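About Skulter

10 June 2022
By Tahmineh Zarei

Skulter is a company of 12 people in Stunwood. We test robot arms for firms that want to handle small packed food, and we write down how the arms fail. Our customers build or buy the robots. We try to find the faults before these robots stand next to a person who is tired at the end of a shift.

Most of our days are spent with a table, two arms, a cabinet with a drawer, and something small in a wrapper.

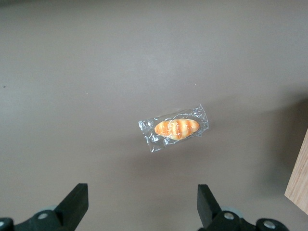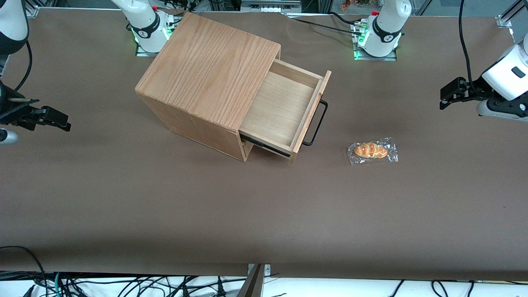
The wrapped roll on our test table: first from the camera at the wrist, then the whole table with both arms and the drawer open.

Many company pages begin with the successes. I was asked to write this one again after our accident in November, and my colleagues agreed that the accident should be in it, because the way we work today comes from it. A customer who reads it and decides to go to another test house has at least read it before signing.

How we started

I founded Skulter together with Katia Pellegrini. We had been working at Martinelli, a maker of packing machines, where she was responsible for the controls and I was responsible for the complaints. When a machine came back from a customer, I opened the crate and read the letter. After some years of such letters I had a strong opinion that the same five or six faults come back in every new machine, and that they are found too late. Katia did not share this opinion at first. She thought that the customers were using the machines in a wrong way. We argued for one winter and then rented a hall in Stunwood.

Our first order was from Otasetti, which sells ready breakfasts to hospitals. They wanted to know if a robot with two arms could take a wrapped roll from a table, put it in a drawer and close the drawer. It sounds like a very small task. We are still doing it, in many versions, and it is still the task on which we learn the most.

Why a wrapped roll is difficult

The bread is not the problem. A camera finds the warm color of a roll on a gray or brown table without much trouble. The problem is the clear film. It reflects the lamps, it shows the table through itself, and its ends go farther than the bread does, so the program must decide where the object stops. When the program believes that the object stops at the bread, the fingers go down on the film. Sometimes this works very well, as a person would also pick up a candy by the end of its paper. Sometimes the film stays on one finger after the gripper has opened, and the roll travels back with the arm.

We call this a hanging release. It was known to us long before November. In our reports we had it under "quality" and not under "safety", and this was our first mistake.

What happened in November

We were in the third week of a test. The plan was 160 runs with the drawer open, each run the same: one arm picks the roll, brings it over the drawer, opens the fingers and goes back. The other arm waits and then pushes the drawer closed.

In one of the afternoon runs there was a hanging release. The fingers opened, and the roll remained on the finger by a fold of the film. The program saw that the roll was not in the drawer, and it stopped the sequence and showed the message "waiting". Rebecca Ferri was the operator. She had seen the same thing several times that day, and she did what all of us were doing: she reached over the drawer and pulled the roll from the finger, so that the run could continue.

The message "waiting" meant that the program was waiting for the camera to see a roll in the drawer. It did not mean that the arms had been stopped. When Rebecca pulled the wrapper free, the roll fell in the drawer. The camera saw it, the condition was fulfilled, and the second arm closed the drawer with her hand in it.

The arm should have stopped at a light contact. The limit in the test plan was 12 newtons. The limit in the controller was 60, because another test on heavier drawers had been made in the morning and the settings had not been put back. Rebecca had a bad bruise on two fingers and a small cut. Nothing was broken. She went to the hospital with Katia and was home the same evening.

I want to be exact here. The robot did not do anything that it had not been told to do. All parts were working according to their manuals. When we say "fault" on this page, we mean the whole of it: the word on the screen, the settings, the habit of reaching in, and a manager who had seen this habit and said nothing. The manager was me.

What we changed

We stopped all tests for two weeks. One customer was not pleased, and we lost the rest of that order. In the two weeks Morena Greco went through our old run logs. She had then been with us only a short time, and I think it was an advantage that she had not written any of the programs. She found that operators had reached over the table during a "waiting" message in the tests of every customer we ever had. It was written in the remarks column, in plain words, usually "freed by hand". We had all read these remarks and signed them.

These rules are in force since then:

The word "waiting" is removed from our screens. There is now "stopped", which is shown only when the drives are off, and "moving", which is shown at all other times, also when the arms stand still.

A hand goes over the table only after the operator has stopped the arms at the panel. To start again takes two actions, and the operator must step back to do them.

Force limits are loaded new before each test, and the operator reads them aloud to a second person. If there is no second person in the hall, there is no test.

A hanging release ends the run. It is counted as failed and the next run begins from zero. Before, we helped the robot with our hands and counted the run as passed with a remark. I am ashamed of this even more than of the force limit – the customers paid us to tell them how often it fails, and our numbers were too good because we were correcting it ourselves.

We wrote to the customers whose reports had this problem and offered to repeat the tests without a bill. Otasetti accepted. The second report was worse than the first, and they have changed the shape of their fingers because of it.

The last change was more difficult to make, and it concerns the pace. Before November, an operator who stopped the arms often had fewer runs at the end of the day, and this number stood on a board by the door. Nobody was ever punished for a low number. But it was on the board. We took the board down, and now the plan has a fixed time for stops in it.

Who we are

Katia Pellegrini is responsible for the technical side and also for the final word about safety. This was with me before. We exchanged it because the person who speaks with the customers about dates should not be the person who decides if a test may continue.

Rebecca Ferri leads the operators. She came back to the table after ten days, which was her own wish. She has written our training for new people and gives it herself. The training takes a full day, and in the first half of it the arms are not switched on.

Morena Greco keeps the run logs and the fault list. Customers receive the fault list complete, with the remarks column.

Nabila Ong works on the cameras and on the detection of clear film. At the moment she is comparing what the wrist camera and the fixed camera say about the same wrapper, since they often do not agree about where its edge is. When they disagree, the arm slows down. It makes the runs longer and we have accepted this.

I am in the office, and I write the offers and pages such as this one. Seven more colleagues work in the hall and the workshop.

If you want to work with us

We take orders for pick and place tests with wrapped, bagged or filmed food, and for drawers, doors and lids that are closed by an arm. We do not certify machines. A report from Skulter does not replace the risk assessment that you have to make in your own building, and we will say this to you again in the first meeting.

Please send us the object in its real packaging, and enough pieces, because the film gets tired after many picks and then behaves differently than on the first day. Please tell us also who will stand near the robot and what this person will do when something gets stuck. If you do not know it yet, we can come for a day and watch how it is done now by hand.

Visitors are welcome in the hall in Stunwood by appointment. The November report, 60 pages with all the log entries, can be read in our office. You may make notes from it. We ask only that you do not take out the name of the company when you speak about it with others.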